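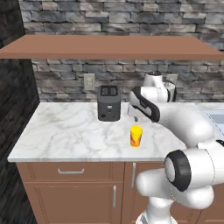
체인은 닦는 것보다 말리는 게 먼저라고 Yến Châu 님이 지난 글에 댓글을 달았다. 세척제를 뿌리고 바로 루브를 올리면 안쪽에 남은 용제 때문에 루브가 묽어지고, 그 상태로 달리면 휠에 다 튄다는 얘기였다. 내 경우가 딱 그랬다. 지난 글에서 뒷휠 왼쪽에 기름이 너무 튄다고 썼는데, 세척하고 5분도 안 돼서 루브를 발랐으니 할 말이 없다.

그래서 이번에는 순서를 바꿔서 다시 해 봤고, 하는 김에 체인 장력과 뒷바퀴 정렬까지 봤다. 기록용으로 적어 둔다.

내 바이크는 Woster의 250cc 듀얼퍼퍼스다. 중고로 샀고 전 주인이 체인을 한 번 갈았다고 했는데 언제 갈았는지는 모른다. 출퇴근에 쓰고 한 달에 한두 번 임도에 들어간다. 임도라고 해도 대단한 곳은 아니고 자갈길이 길게 이어지는 정도다. 그래도 한 번 다녀오면 체인에 흙먼지가 떡처럼 붙는다.

준비한 것

체인 클리너는 Vudia 제품을 썼다. 전에 쓰던 것보다 냄새가 덜하다. 브러시는 세 면에 솔이 달린 걸 쓰는데 솔이 벌써 많이 누웠다. 루브는 Giraldo 드라이 타입. 그 외에 헌 티셔츠 자른 것, 종이 박스, 니트릴 장갑, 줄자, 토크렌치, 27mm 소켓. 이 바이크에는 센터스탠드가 없어서 Kitik 리어 스탠드로 뒤를 든다. 스탠드 살 때 좀 비싸다고 생각했는데 없을 때로는 못 돌아가겠다. 예전에는 바이크를 조금씩 밀면서 체인을 닦았고, 한 바퀴 다 닦는 데 한참 걸렸고, 어디까지 닦았는지도 자꾸 잊어버렸다.

세척

시동은 끄고 기어는 중립에 둔다. 시동을 걸어 놓고 바퀴를 돌리면서 닦는 사람도 있는데 하지 말았으면 한다. 장갑이나 걸레가 스프로킷에 말려 들어가면 손가락을 다친다. 손으로 돌려도 충분하다.

뒷휠 안쪽에 박스를 대고 체인 안쪽 면부터 클리너를 뿌렸다. 내 체인은 오링 체인이라 너무 뻣뻣한 쇠솔은 쓰지 않는다. 솔로 위아래를 먼저 문지르고, 그다음 양옆을 문지른다. 바퀴를 뒤로 돌리면서 네 번 정도로 나눠서 했다. 검은 물이 꽤 나왔다. 바닥에 깐 박스가 다 젖어서 한 장 더 깔았다.

앞 스프로킷 커버도 열어 봤다. 볼트 세 개만 풀면 된다. 안에 기름과 흙이 뭉쳐서 굳어 있었다. 일자 드라이버 끝에 천을 감아서 긁어냈는데 생각보다 양이 많았다. 커버 안쪽은 앞으로 두 번에 한 번은 열어 봐야겠다. 볼트 중 하나는 길이가 달라서 위치를 기억해 둬야 한다. 나는 종이에 세모로 그려 놓고 거기에 볼트를 꽂아 두었다.

다 닦은 뒤에는 마른 천으로 체인을 감싸 쥐고 바퀴를 돌렸다. 천이 더 이상 까매지지 않을 때까지 세 번 바꿨다. 그리고 그대로 두었다. Yến Châu 님은 한 시간이면 된다고 했는데 날이 추워서 점심을 먹고 와서 두 시간 좀 넘게 뒀다. 손으로 만져 보니 롤러 사이까지 뽀송했다.

장력

매뉴얼에 적힌 체인 유격은 사이드스탠드로 세운 상태 기준이다. 그래서 스탠드에서 내리고 쟀다. 스윙암 아래쪽 가운데 지점에서 체인을 아래로 눌렀을 때와 위로 밀었을 때의 차이를 잰다. 줄자를 한 손으로 잡고 하려니 자꾸 흔들려서 스윙암에 테이프로 붙였다. 바퀴 위치를 바꿔 가며 네 군데를 쟀는데, 제일 팽팽한 데와 제일 늘어진 데가 10mm 차이 났다. 이 정도면 체인이 고르게 늘어난 상태는 아니다. 당장 바꿀 정도는 아닌 것 같지만 봄에는 바꿔야 할 것 같다.

조정은 팽팽한 쪽을 기준으로 했다. 늘어진 쪽을 기준으로 맞추면 팽팽한 구간에서 체인이 너무 당겨져서 베어링과 출력축에 무리가 간다. 액슬 너트를 풀고 좌우 조정 볼트를 반의 반 바퀴씩 돌렸다. 왼쪽을 돌리면 오른쪽도 같은 만큼 돌린다. 한 번에 많이 돌리면 나중에 되돌리기가 귀찮다.

스윙암에 새겨진 눈금은 좌우가 조금 안 맞는다는 말이 많다. 내 것도 그랬다. 눈금만 믿고 맞췄더니 뒤에서 봤을 때 체인이 스프로킷 한쪽으로 살짝 붙어서 돌았다. 그래서 스윙암 피벗 중심에서 액슬 중심까지를 줄자로 재서 좌우를 맞췄다. 혼자 하면 줄자 끝이 자꾸 빠진다. 누가 잡아 주면 금방 끝나는 일인데 혼자서 여러 번 쟀다.

액슬 너트는 100N·m로 조였다. 내 바이크 매뉴얼 값이고 차종마다 다르니 꼭 자기 매뉴얼을 보시길. 조이고 나서 다시 유격을 쟀더니 아까보다 조금 팽팽해져 있었다. 너트를 조이면서 액슬이 밀린 것이다. 다시 풀어서 체인과 스프로킷 사이에 천을 끼우고 바퀴를 앞쪽으로 당긴 채 조였더니 이번에는 그대로였다. 이 방법은 정비소에서 하는 걸 어깨너머로 봤다. 끝나고 천은 꼭 빼야 한다.

루브

루브는 체인 안쪽에서 바깥쪽으로, 롤러와 플레이트 사이를 노려서 뿌렸다. 바퀴를 천천히 두 바퀴 돌리는 동안 얇게. 전에는 이때 하얗게 될 때까지 뿌렸는데 그게 다 튀는 양이었다. 10분 두었다가 겉에 남은 것을 마른 천으로 가볍게 닦았다. 겉면은 거의 마른 느낌이어도 괜찮다고 한다. 그러고 나서 하룻밤 그냥 세워 두었다.

주행

다음 날 아침에 출근길 11km를 달리고 뒷휠을 봤다. 왼쪽 림에 점 몇 개가 있었고 그게 전부였다. 지난번에는 타이어 옆면까지 줄무늬가 생겼었다. 퇴근하고 다시 봐도 더 늘지 않았다. 주말에 국도를 타고 왕복 100km를 다녀온 뒤에도 비슷했다. 물론 루브를 적게 뿌린 탓도 있을 테니 전부 건조 덕분이라고는 못 하겠다. 둘을 한꺼번에 바꿔서 어느 쪽 효과가 큰지는 모른다.

소리도 좀 달라졌다. 3단에서 스로틀을 놓을 때 나던 찰랑거리는 소리가 없어졌다. 이건 장력 때문일 것이다. 저속에서 울컥거리는 것도 줄었는데 완전히 없어지지는 않았다. 이 바이크는 원래 회전수가 낮을 때 좀 그렇다.

한 가지 걸리는 건 뒷 스프로킷이다. 닦고 나서 보니 이빨 끝이 한쪽으로 조금 기울어 있다. 상어 지느러미처럼 심하게 휜 건 아니다. 체인을 바꿀 때 앞뒤 스프로킷도 같이 바꾸는 게 낫다고들 해서 3월에 세트로 살 생각이다. 순정으로 갈지, 뒤쪽을 한 칸 큰 걸로 갈지 고민 중이다. 임도에서는 큰 쪽이 편할 텐데 출근길에 쓰는 도로에서 회전수가 올라가는 게 싫다. 한 칸 바꿔 본 분이 있으면 5단 정속에서 얼마나 차이 나는지 댓글로 알려 주면 좋겠다.

클러치 레버 유격도 보려고 했는데 해가 져서 못 했다. 케이블 끝에 녹이 조금 있어서 그것까지 같이 볼 것이다. 다음 글은 아마 그 얘기가 될 것 같다.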